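Notebook > Room and Floor > Worthorpe

Floor and cables, Wednesday
4 min read

Started at 9 with the floor. The plan from last week was to do the whole room in one morning, and I knew already when I wrote it that this is too much. So I did only the half on the window side, from the door until the column, and the rest stays for Friday or for who has time.

First I carried out everything that has no wheels. The two Cadby boxes are heavier than they look, please take them with a second person. I put them in the corridor against the wall, with a paper on top, and they must come back before the fire inspection. Then dry broom, then the vacuum with the soft head. The hard head leaves gray lines, I tried it in June and it took me long time to remove them.

Under the long bench I found again the small screws, mostly the short ones. I collected them in the jam jar and did not sort them. Also one piece of cable tie every half meter, it feels like. When you cut a cable tie, put the cut end in your pocket or in the bin.

After the vacuum I washed with the Woria cleaner, one cap for a full bucket. The label says more, but with more it becomes sticky and the dust comes back faster. I waited with the door open and went for coffee. At 10 it was dry near the door and still wet in the corner behind the shelf, so I waited longer and wrote the list of cables instead.

The list of cables took most of the day. My rule for myself was simple: every cable which lies on the floor gets a label at both ends, or it gets a channel, or it goes away. Power cables are all in channel now on the window side. For the others I had not enough channel. We have 165 cm left of the low gray type, in one piece, standing behind the door. I did not cut it yet. I would like to use it for the crossing between the bench and the column, where people walk, but I want first to measure one more time with the bench in its normal position.
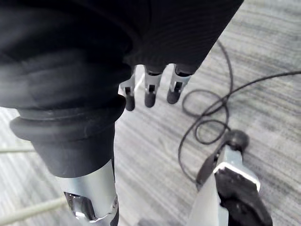 Femi Afolabi

The thin black cable is the one I did not solve. It goes in a loop over the floor, and exactly such loops are what I wanted to remove. It is too thin for the yellow labels, they turn around and fall. I tried with the white tape, folded like a small flag, and wrote on the flag with the fine pen. It holds for now. If it is still there next week we can do all the thin ones in this way.

I thought also to lift the thin ones up with hooks under the bench. The problem is that the slack has to be somewhere. If we pull it all up, then the cable is short when something is moved, and a person will unplug it and leave the plug hanging. I prefer a loop on the floor with a label over a tight cable in the air. But the loop should lie outside of the walking line, and for this we need the tape on the floor.

About the tape. The old yellow one is finished. It comes up at the corners and collects hair and fluff. I removed around a third of it with the plastic scraper and a little warm water, which works better than the spray. The glue which stays behind goes away with a second round of warm water and patience. Please do not use the metal scraper, there are already two scratches near the column and I think everybody remembers from when.

For the new tape I asked at Wike for a price, the wide one and the narrow one. They did not answer until now. I would take the narrow for the walking line and the wide only at the door.

Not done:
- window side corner behind the shelf, still needs a second wash
- labels for the thin cables, flag type, all of them
- the whole other half of the room
- measure the crossing again before cutting the channel
- Cadby boxes back from the corridor

Small things. The bucket has a crack at the handle, it holds water but do not carry it full. The soft head for the vacuum lives now on the nail beside the sink and not in the drawer. I took the roll of white tape from the packing table and brought it back, there is maybe enough for ten flags more.

If somebody moves the bench before Friday, write here where it stood. I put pencil crosses on the floor at the feet, very light, they go away with the next washing.

2 comments · 9 shares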